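How a Robot Hand Learns to Hold Things
Reading time: 2 minutes
47 shares | 2 comments

A robot hand is usually called a gripper. The simplest kind has two flat fingers that stay parallel. They slide apart to open and slide together to close. There are no knuckles and no thumb.

Koson is a small robot arm being built in a shared workshop in Grestosville. Its gripper needs one motor. The motor turns a small gear, and the gear pushes two toothed bars in opposite directions. One finger is fixed to each bar, so both fingers always move by the same amount.

Before any metal is cut, the builders test their ideas in a simulator. A simulator is a computer program that works out how objects move, using rules about weight, speed and friction. It also draws a room for the robot to be in. The walls and floor do not have to match the workshop. Changing them between tests teaches the robot's software to look for the object and ignore the wallpaper.
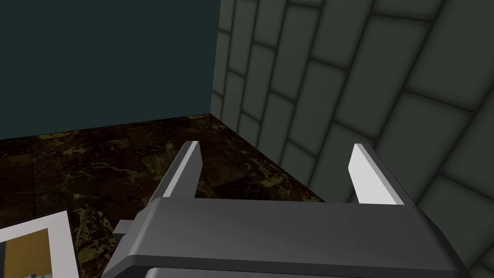

Rodel Abella

The view is from just behind the gripper and a little above it. The fingers are open, with a wide gap between them, and their inner faces are paler than the rest. Past them are a dark marble floor and a tiled wall, all made by the computer.

A test has four steps:

1. Open the fingers.
2. Move the arm until the object is in the gap.
3. Close the fingers until they press on both sides.
4. Lift.

Step three is the hard one. If the fingers press too lightly, the object slides out. If they press too hard, it may be crushed. The program tries 50 different grip strengths and records what each one does. It can run 1,000 tests without wearing out a gear.

A simulator is still a simplified copy. Real gears have small gaps between their teeth – engineers call this backlash – and real rubber gets dusty. The grip strength that works on screen is a starting point, and it is checked again on the bench with a sponge before anything breakable is used.

Words to know
Friction: the force that slows things down when they rub together.
Parallel: side by side and always the same distance apart along their length.
Backlash: the small amount of free movement between two gears.

Back to top
© Maluleke Workshop Pages, Grestosville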